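Home News Housing Business Schools Weather Contact

Gindow starts register of rented homes, owners have until August

GINDOW -- The city of Gindow has opened a public register for all homes that are rented to private persons, and owners must put their homes in it before the end of August. After this time, an owner who is not registered can not sign a new rental contract inside the city limits.

The register opened at 9 a.m. in the old post office in the Kumsa district, where the housing department has its desks now. By the time of closing on the first day a line was still standing on the stairs, and the staff gave paper numbers to the people who were waiting so that they could come back the next morning.

According to the housing department, 2124 homes in the city are known to be rented. Of these, 773 were already in an older list which was made for the heating subsidy, and their owners only need to confirm the information and sign. All the others must begin with an empty form.

The form asks for the address, the floor area, the kind of heating, the monthly rent and the amount of the deposit. It also asks if the home is rented with furniture or without. This last question is the one which gave the most discussion at the desks.
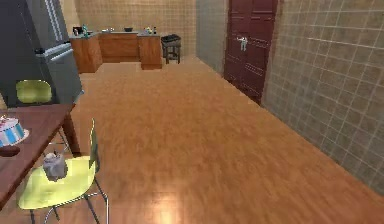
What must be in the list

For a furnished home, the owner has to add a list of the large items which stay in the home when a tenant moves in. Refrigerators, stoves, beds, tables and sofas belong to the list. Small things such as plates and lamps can be left out, if both sides agree.

Owner and tenant sign the list on the day when the keys are given. When the tenant leaves, the same list is taken out and the two of them go through the rooms with it. Damage that is written in the list at the beginning can not be taken from the deposit at the end.

Until now there was no common form for this in Gindow. Some owners used one page written by hand and some used nothing. The city mediation office says that disagreement about deposits was the most frequent matter it received last year, before noise and before parking.

An item which is worn but still works can be listed as "used." The city decided against a longer scale with many grades, after a trial in one street of Kumsa showed that owner and tenant could spend a full evening on the question if a table was "fair" or "good."
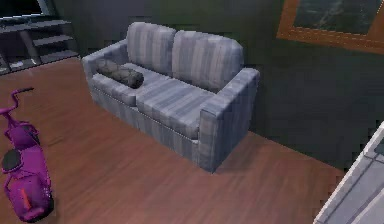 A two-seat sofa with gray and white stripes. Sofas belong to the large items that must be listed in a furnished home.

The rent itself is not limited by the register. The department repeated this several times during the information evening at the Kumsa library, where many owners were afraid that a rent limit would be the next step. The council has no such proposal on its table, the department said, and it would need a separate vote.

The fee is the same for all homes, large or small, and is paid once. A person who owns four homes or fewer can pay after the form is accepted. Larger owners pay at the time of sending. The biggest of them is the housing company Plovent, which has buildings on both sides of the river and has already sent its papers in one package, according to its office.

Plovent said in a written statement that it supports one form for all owners, but that the time until August is short for the older buildings, where the floor area was never measured properly. The company asked the city to accept the old numbers for one more year. The department has not answered this yet.

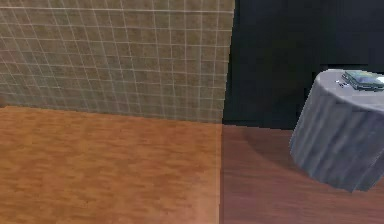 Mihret Gebru
Housing reporter

The measuring of floor area is indeed a difficulty in many places. In the buildings near the station, kitchens and bathrooms were enlarged over the years by closing balconies or moving walls, and the plans in the city archive do not show it. Owners may measure by themselves and write the result in the form. The city will check only a small part of the homes, chosen by lot, and will announce each visit by letter 14 days before.

During a visit the inspector looks at the floor area, the heating, the electric box and the ventilation in bathrooms without a window. The inspector does not look at the furniture, and may not open closets. A tenant can refuse the proposed hour one time and choose another one, also in the evening.

The electronic part of the register was built by Preltel, a company from the region that also made the parking permits page for the city. It had a slow beginning. On the first morning the page did not open for people with older phones, and the confirmation messages came in the wrong order. Preltel said the fault was repaired by 4 p.m. and that no forms were lost. People who did not receive a confirmation should call the department before sending the form again, because a double form must be removed by hand.

Tenants can also use the register. They can look up an address and see if the home is registered, but the name of the owner and the amount of the rent are not shown to the public. A tenant who lives in the home can ask to see the full entry with an identity card and the contract.

The tenants' advice center in Kumsa welcomed the register and called it late -- the first proposal for it was rejected by an earlier council. The center will keep its own desk open in the evenings until the end of August, for tenants who want help to read the list of contents before they sign it. It reminds them that a signed list is valid also if it was not read.

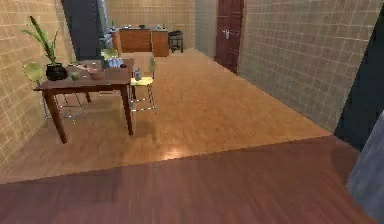
Questions about floors and walls

Many people asked at the desks if fixed parts of a home must be listed, such as wooden floors and wall tiles. They do not have to be. The department advises still to write down scratches, broken tiles or missing grout on the back page of the form, where there is free space for remarks by both sides.

Who repairs a floor is decided by the contract and by the general rental law, and the register changes nothing in it. Normal wear stays the cost of the owner. A burned or deeply cut floor can be charged to the tenant, if the remark page shows that it was in order at the beginning.

Homes where the owner lives and rents out only one room are free from the duty to register for now. The council will discuss these rooms in autumn, together with short rentals to visitors.

The forms are available at the old post office, at the Kumsa library and on the city page. The desks are open on working days from 9 a.m. to 4 p.m.

Comments

riverside_tenant
Finally. My last owner kept half of the deposit for a refrigerator door that was already broken when I came. I had no paper so I could do nothing.

Oldbridge
I rent out one apartment, my mother's. The form took me most of the morning and the floor area is a guess. What happens if the inspector gets another number than me? The article does not say.

Mihret Gebru
@Oldbridge I asked the department. If the difference is small they correct it in the register without a fine. They could not tell me yet what "small" means, I will write it when I know.

p_station
Good that they cannot open closets. Still did not get my confirmation and the phone line is always busy.

Home News Housing Business Schools Weather Contact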